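Hanrahan Community Support
Category: Home network > Dropouts and slow speed
Ticket 414 – Wi-Fi in back bedroom drops every evening
Status: Resolved
Opened by: Abdelghani Nasr

Hello to the support team. I will try to write everything in order, please excuse me if some words are not the correct ones.

I have the Gulard router, the model with two aerials, bought in August. It stands in the hallway on top of the shoe cupboard. In the front rooms I have no complaint. In the back bedroom the laptop and the phone lose the connection in the evening, mostly after dinner, and come back by themselves after a few minutes. The Wi-Fi symbol stays full the whole time, but no page will open. During the day it is fine.

What I did before writing to you:

Restarted the router from the power button, and then also from the wall.
Forgot the network on the laptop and typed the password again.
Updated the router to the newest software. The page says there is nothing newer.
Tried a second laptop, from my neighbour. It had the same problem at the same time.

My provider checked the line and says it is healthy. I believe them, because a computer on the cable does not drop.

Reply from Rernach Support

Thank you Abdelghani, that is a very clear report. Could you please tell us:

1. Which channel the router is using on 2.4 GHz, and if it is set to automatic.
2. If both bands share one network name.
3. What is between the router and the back bedroom.
4. Where in the bedroom the devices are used.

Reply from Abdelghani Nasr

1. It is on automatic. When I looked in the afternoon it was on channel 11. When I looked in the evening, during a dropout, it was on channel 9.
2. Yes, one name for both.
3. The bathroom, with tiles on both sides, and then the bedroom wall. I think the wall is brick under the plaster but I did not make a hole to check.
4. At the white vanity table. The laptop is used there, and the phone also. 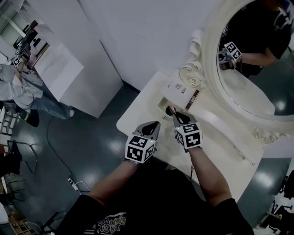 I also did the ping test from your help page, to the router address and not to a website. On a normal afternoon the answer came in 9 ms or less. In the evening it went up and down, and then there were 16 lost replies in a row, and then it was normal again. So I understand that the problem is inside my home and the provider is not guilty.

One more thing I noticed. When the bathroom door is open the dropout is shorter. I am not sure if this is real or only my impression, I tried it on two evenings.

Reply from Rernach Support

Your impression about the door may well be correct. Tiles and pipes weaken the signal, and an open door gives it an easier way through.

The larger problem is probably the channel. On automatic, the router looks for a quieter channel when the neighbours come home and start using theirs. Each time it moves, every device must find it again. Channel 9 is also not a good choice, as it overlaps with both 6 and 11.

Please do these steps one at a time and leave one evening between them:

Step 1. Set 2.4 GHz to channel 1, fixed. Set the width to 20 MHz.
Step 2. Give the 5 GHz band its own name, and keep the bedroom devices on 2.4 GHz.
Step 3. If it still drops, move the router off the cupboard and closer to the bathroom door, as high as the cable permits.

Reply from Abdelghani Nasr, 12 May 2018

I did step 1 and waited one evening. There was one dropout, a short one. I did step 2 and there was no dropout, but a video on the phone was stopping sometimes to load.

For step 3 the cable was too short, so I bought a longer one at the electrical shop on Joralville Road. The router is now on a small shelf near the bathroom door. The colour of the shelf does not match anything – my wife has already mentioned it. I repeated the ping test for the full evening and there were no lost replies.

I have a question, not urgent. After a power cut, will the router remember the fixed channel, or must I set it again?

Reply from Rernach Support

It will remember. Only a factory reset clears it, so please save a copy of the settings from the Backup page. I will mark this ticket as resolved, and you can reopen it by replying here.

Reply from Abdelghani Nasr

Backup is saved on the laptop. Thank you for your patience with my long messages.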